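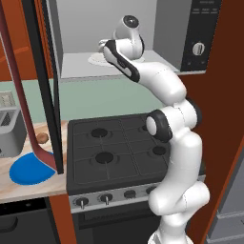 Do Meal Plans Cut Food Waste? A Second Look at the Moges Numbers

Final report, Household Economics project
Supervisor: Ludger Steinbach

1. Why we picked this

Every meal planning guide we found makes the same promise: write down what you will eat for the week and you will throw out less food. The Moges neighborhood program repeats it on its flyer. We wanted to know where the claim came from. The flyer points to a booklet by Nirell, the booklet points to a newsletter, and the newsletter gives no source at all. That was enough to make us want to check for ourselves.

2. What we did

We asked 80 households in Moges and Inder to keep a food diary for 4 weeks in the fall. Half got a blank weekly planner and a short talk on how to use it. The other half got only the diary. Each time someone threw out food, they wrote down what it was, how much, and why. Bones, peels and coffee grounds did not count.

We ended up with 1666 usable entries. Two households quit before the end and we left them out completely, which in hindsight may have made both groups look tidier than they were.

3. What we found

The planner group did throw out less. The gap was biggest in the first week and had mostly closed by the last one. A person who has just sat through a talk about waste is going to be careful for a few days, and the planner may have had very little to do with it. The diary-only group also got more careful as the weeks went on, so writing things down seems to matter whether or not you plan.

The reasons people gave were more useful to us than the amounts. Raw vegetables that went bad came up often, as we expected. Cooked leftovers came up more. People planned a dinner, cooked it, put the rest in the refrigerator and never ate it. The planner has a box for every meal and no box for what is left over from the meal before. One person in Inder wrote "forgot it was there" on nine separate lines.

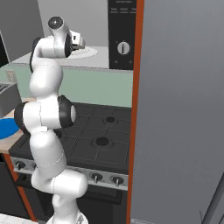

Figure 2. Gas stove and plate.

We also asked how people reheated food, thinking that a slow or annoying method might explain the waste. It didn't explain much. Homes that used the microwave and homes that used the stove threw out leftovers at close to the same rate. One of us still thinks there is something in this. The other does not, and the data can't settle it.

4. Problems

People filled in their own diaries, and we have no way to know what they skipped. Portions were written as "some" or "half a bowl" and we had to turn those into cups by guessing. Jenness, the town we first wanted to compare with, never sent back its forms — so every household here comes from 2 places a short bus ride apart.

5. What we would tell the program

Take the savings claim off the flyer until someone can show where it came from. If the planner stays, add a line for leftovers. We would also run the diary again in July, when people shop and cook differently, and hold off on the talk until the second week so its effect can be seen apart from the planner's.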